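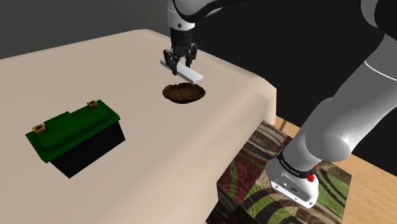 Product notes by Weronika Duda
Technical review: Gangadharan Shenoy
Revised January

Pukton 700 Battery Maintainer

Overview

The Pukton 700 is a microprocessor-controlled maintainer for 12-volt lead-acid batteries. It is intended for vehicles and equipment that stand unused for weeks at a time, such as seasonal cars, mowers, generators and boat trailers with onboard winches. It is made by Hallell and supplied with ring terminals and a clamp set.

Output is limited to 700 mA. At this rate the unit holds a charged battery indefinitely and will bring a partly discharged one back up slowly. It is not sized for fast recovery. For a flat battery, or for any battery above 100 Ah, use the Pukton 900, which has a higher output stage and a separate recovery mode.

Compatible battery types

Flooded, sealed maintenance-free, AGM and gel. The type is set with the slide switch under the end cap. Gel has its own position. Charging a gel battery on the AGM setting raises the voltage above its limit and shortens its life. Lithium batteries of any chemistry are not supported.

Charge sequence

On connection the unit measures open-circuit voltage and checks polarity. If the clamps are reversed, the output stays off and the red lamp lights. If the reading is within range, charging starts at constant current and continues until the absorption voltage for the selected type is reached. Current then tapers. When it falls below the cutoff threshold the unit switches to float and the green lamp stays on.

While in float the unit samples the battery at intervals and returns to absorption if the voltage has dropped. A slow blink of the green lamp during this check is normal.

Connection

Set the battery type before applying power. Connect the red clamp to the positive terminal. Connect the black clamp to the negative terminal if the battery is out of the vehicle, or to bare metal on the chassis, away from the battery and fuel line, if it is installed. Plug in the unit last. Disconnect in reverse order.

Terminals should be clean and tight. White or green deposits add resistance and cause the unit to read the battery as full too early. Remove them with a wire brush and a solution of baking soda, rinse, and dry before reconnecting.

The ring terminals fit M6 and M8 posts. For permanent installation, keep the inline fuse within reach and route the lead clear of the hood hinge. The fuse is a 2 A blade type.

Placement

Indoor use or covered outdoor use. The housing is splash resistant with the end cap closed. Leave a hand's width of space on all sides. Do not place the unit on top of the battery. Flooded batteries vent hydrogen while charging, and the area must be ventilated.

Fault indications

Red, steady: reversed polarity or shorted clamps.
Red, blinking: battery voltage below start limit.
Green and red alternating: absorption timer expired. Battery may be sulfated or have a shorted cell. Have it load tested.
No lamp: no mains power, or internal fuse open.

Accessories

Extension lead, Erketti connector to ring
Erketti panel socket with dust cap
Replacement clamp set
Wall bracket

Service

The unit has no user-serviceable parts. Repairs are handled by the Krawczyk service desk. Include the serial number from the rear label and the lamp pattern shown at the time of the fault.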